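Trernar Cell Returns to Service After Gripper Overhaul

BRELLAMHOLM - The board-handling cell at the Trernar technical center resumed regular operation in August following a scheduled overhaul of its gripper and a full review of its taught positions, the center announced.

The cell, known internally as Fiore, consists of a single robotic arm mounted at a table, with a blue mat to protect the work area and a fixed place for each circuit board. It is used to train maintenance staff and to test handling routines before they are released to other departments.

According to the center, the overhaul was ordered after operators reported that the gripper was closing slightly off center. Staff removed the fingers, replaced both pads and checked the wrist mounting for play. The arm was then brought down over a board at reduced speed, and each approach position was recorded again.

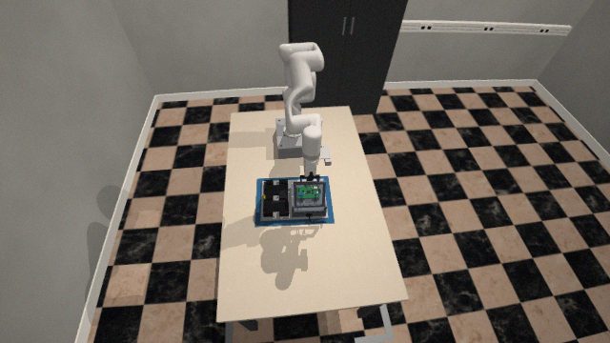
Katia Sartori said the pads had been due for replacement for some time, and that the service interval of 1230 hours had been set when the cell handled far fewer boards. She asked that the interval be shortened before the end of the year and that the closing force be logged at every check, so that a slow drift would be noticed earlier.

The center has accepted both requests. Under the revised schedule, the gripper will be inspected every 400 hours of operation, and the result will be entered in the cell log together with the name of the technician on duty. Pads that show uneven wear will be replaced as a pair.

Changes have also been made to the startup procedure. Operators must now run the arm through eight reference positions at low speed before any board is handled. The check takes roughly 15 minutes and is to be repeated whenever the gripper has been removed or the table has been moved. If any position is found to be out of tolerance, the cell remains out of service until the position has been taught again and confirmed by a second technician.

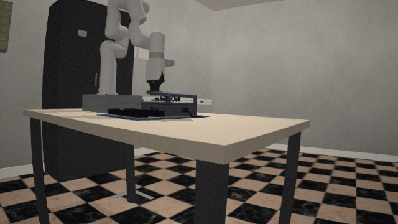

The same rule applies to the mat and to the board housing, both of which serve as references for the taught positions. Neither may be shifted for cleaning without a note in the log. Cables are to be kept clear of the path of the gripper, and the table surface is to be wiped down at the end of each shift.

Technical support for the overhaul was provided by Gurus, the contractor responsible for the control software. The firm supplied an updated configuration file and kept a copy of the previous settings, which can be restored at the request of the center.

Training sessions on the cell have resumed. Departments that had bookings canceled during the overhaul will be offered new times first - requests should be sent to the center's scheduling office in Brellamholm.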